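Quiet rooms, shared tables: an interview with the coordinator of the Skilham Community Centre

The Skilham Community Centre reopened its ground floor in April after a lengthy refit. As part of our series on neighbourhood facilities, we spoke with the centre's coordinator about noise, furniture and the work of sharing one building among many groups. The interview took place in the small office beside the front desk, shortly after 10 am, while a seniors' choir rehearsed across the hall.

The coordinator has held the position for four years and came to it from the public library service. Asked what had changed most in that time, the coordinator pointed to the bookings calendar on the wall.

"When I started, the hall was in use most evenings and the rest of the building was close to silent," the coordinator said. "Now the pressure is on the small rooms. People want a place for a language class, a tax clinic or a homework group. They do not need a stage. They need a door that closes and a table that does not wobble."

The centre received 339 booking requests in the last reporting year, of which 179 were for the small rooms. The coordinator said those figures shaped the refit more than any other evidence. The original plan, drawn up before the current management took over, would have put most of the money into new lighting for the hall. It was set aside following a round of meetings with regular users.

Sound was the most common complaint at those meetings. The partition between the two small rooms had been put up as a temporary measure and had stayed in place for decades. Tutors reported that their students could follow the lesson next door as easily as their own. The partition has been replaced with a full-height wall, and the old ceiling panels have been taken out.

"We are not a recording studio, and I have had to say so more than once," the coordinator said. "There will be some noise in any shared building. What we could do was bring it down to a level where a person who is hard of hearing can take part in a conversation. Several members have told us that they have come back to groups they had left."

The choice of furniture took longer than expected. The centre tested folding tables from two suppliers, Leinonen and Rikico, and asked each user group to complete a short form. Opinion was divided. The craft groups favoured the heavier table for its steadiness, while those who set up their own rooms preferred the lighter one. The centre bought some of each and now asks hirers to state a preference when they book.

Not every decision has been well received. The kitchen is now locked outside staffed hours, and hirers must arrange access in advance. The coordinator acknowledged that this had caused annoyance, particularly among evening groups who were used to making tea at the break.

"I understand the frustration," the coordinator said. "We had food left in the fridge for weeks and a tap left running overnight. We will look at the rule again once the new keys have been issued."
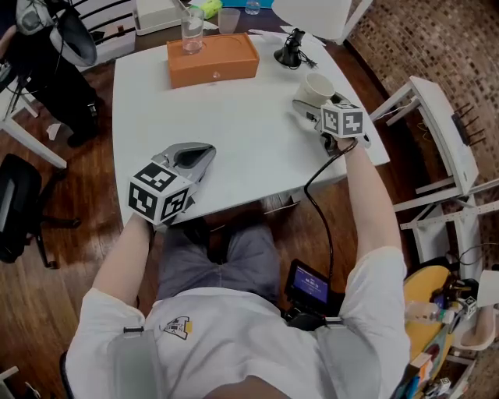
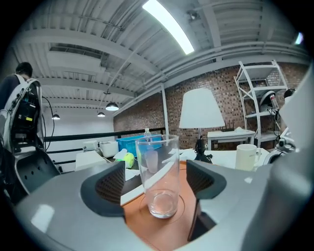 The next matter before the centre is the care of shared surfaces. A revised notice for hirers is being prepared, and it will ask every group to wipe down before leaving and to report damage the same day. The coordinator is especially keen to see coasters used on the older wooden tops, where a faint ring like the one around the base of the drinking glass is a familiar sight. The white tables are to be covered for painting and glue work. The Clullarov Street branch has used a similar notice for some time, and its wording will be adapted for Skilham.

Fees for the small rooms will stay at their present level until the next review. Groups wishing to book a regular place may collect a form from the front desk, and those with access needs are asked to mention them at the time of booking.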